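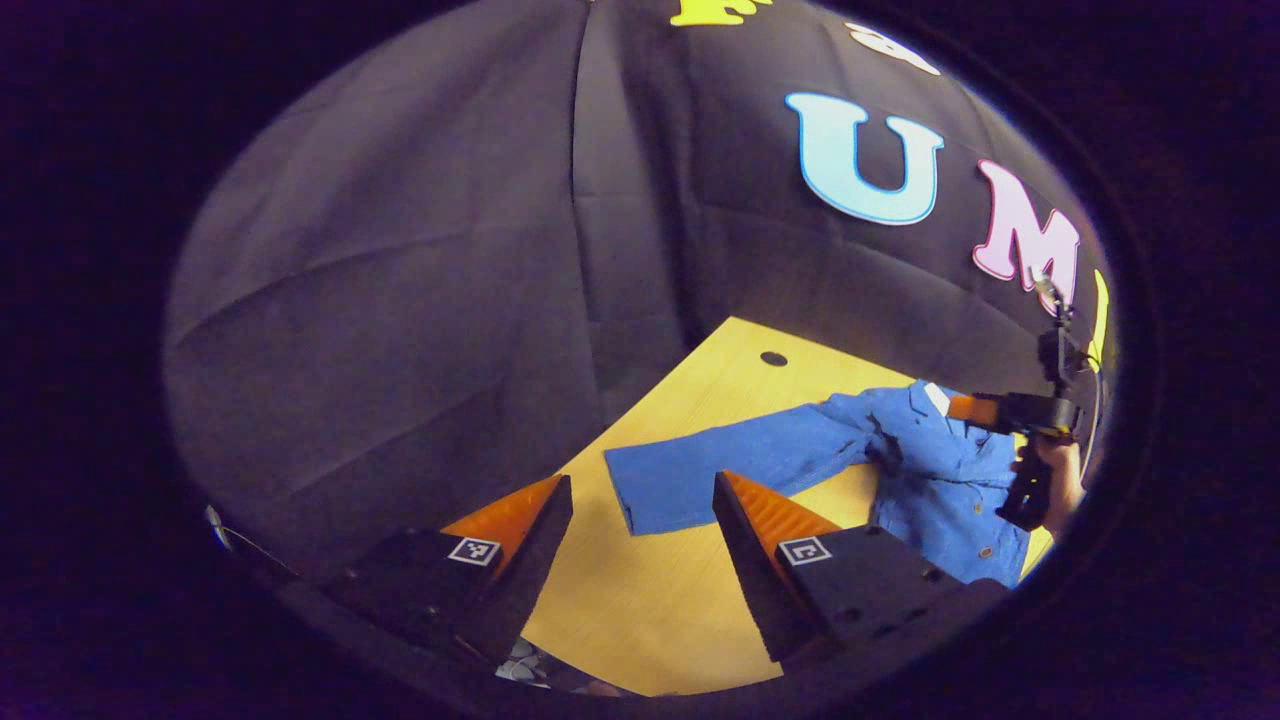 Malivholm Sewing Diary

1/ I moved to Voronham in August and I want to write a little about fabric shops. In my old town we had four. In this one there is only Campbell, and it closes at 5.

2/ On Wednesday I went for lining. The lady asked me how many yards. I know only centimeters, so I showed her with my arms. She was very patient with me.

3/ Dark cotton is cheaper at the back of the shop, on the low shelf. Please look there first. I paid 40 for a piece that costs much more near the door.

4/ One thing I learned late: wash the fabric before you cut it. My first curtains became short after one wash and now they are curtains for a smaller window.

5/ For letters and other shapes I draw on paper first, then I cut. Light blue and pink look good on a dark cloth, yellow also.

6/ Somebody asked about thread. I use Lesamard, the spool with 600 meters. The one with 100 finishes too fast if you sew every evening.

7/ Next I will try a coat. The pattern has 22 pieces and I am a little afraid of the sleeves. If you know a good video about sleeves, please send it to me.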